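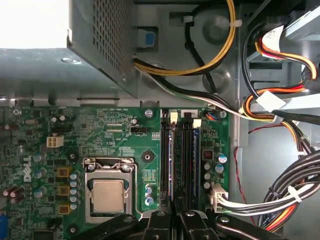
Filed under: Shop Talk, Money Stuff
July 25, 2025 | by Zlatko Lazarević

So the budget for next year is due in December, and I promised myself I would start in July this time. Last year I did it in one long evening with a calculator and a bag of pretzels, and we ended up with an arm and almost nothing left to bolt around it. Never again!

Quick recap for anyone who wandered in from the Saltstead post: we take apart old office desktops, and the job I care most about right now is memory. Getting a stick out of its slot is a fiddly little motion (latches, a straight pull, no twisting), and if a robot can do that well I'm happy to let it. The Bloxham site sends us towers by the pallet and they are all just different enough to be annoying.

What I want to talk about is the money, and mostly the boring money. When I ask people what a robot cell costs they tell me what the arm costs. Fine, that's the big number. But here is what I wrote on the back of an envelope this week:

Gripper fingers. We want a thinner set for memory and a spare of the same, and I'm putting in 3,000 for the lot. I had two quotes, one from Olteo and one from a shop down the road, and the shop was cheaper but couldn't say when. I'm leaning Olteo. Lead time is 8 weeks, so if I order after the budget clears we're well into next year before anybody opens the box.

Wrist camera. I went back and forth on this for so long. You can get by with a camera up above and I know plenty of people who do, but once the fingers are down between the cables and the drive cage you want to see what they see. I've put in a second one as a spare, and a proper cable, and a second proper cable, because I've been burned on cables before and I'm still cranky about it.

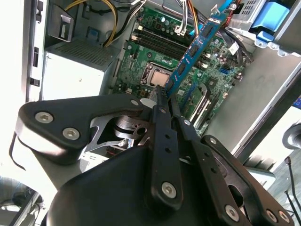

Flumell wrote in after my last post to say that I was budgeting backwards, and that I should price the hours first and the hardware second. If the pull takes a person a few seconds, the comment went, then the gripper has to earn its keep on everything else in the case too, or you may as well buy a good chair and a better lamp. I've been chewing on that all week. I think it's half right. Memory alone won't pay for the cell, no way, but drives and cards and heatsinks all come out of the same tower, and the fingers and camera are a one-time hit. I did add a column for hours, though, so thank you, and it's an ugly column.

Then there's the integration line. 4,000, and I expect to get yelled at for it. That covers someone who knows the controller coming in for a few days, plus the safety review, plus whatever adapter plate we find out we need at the last minute (there is always an adapter plate). You could do it all in-house and call it free, but it isn't free when I'm the one doing it and the towers are piling up.

Last thing on the envelope is fixtures. I used to treat printed blocks as pocket change. A spool here, a spool there, who cares. Then you redesign the same holder 8 times and you start to care. They get their own line now, with filament and printer time and a bit for a metal plate to mount them on. 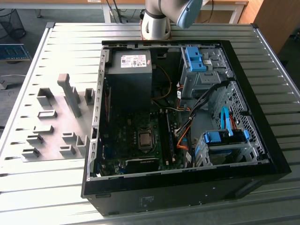
What I'm cutting

The second arm, for starters. I love the second arm. I have a whole drawing of where it would go. But I can't keep one arm busy all day yet, so it goes on the wish list with the conveyor and the nicer screwdriver.

I'm also dropping the extended service plan, at least until somebody explains to me what it covers that the regular one doesn't. I've asked twice. And training gets trimmed to one person this round, probably me, then I'll teach the others over coffee.

If you've put a teardown cell through a budget meeting and lived, tell me which line they went after first. I'm betting on integration, and I'd like to have my answer ready.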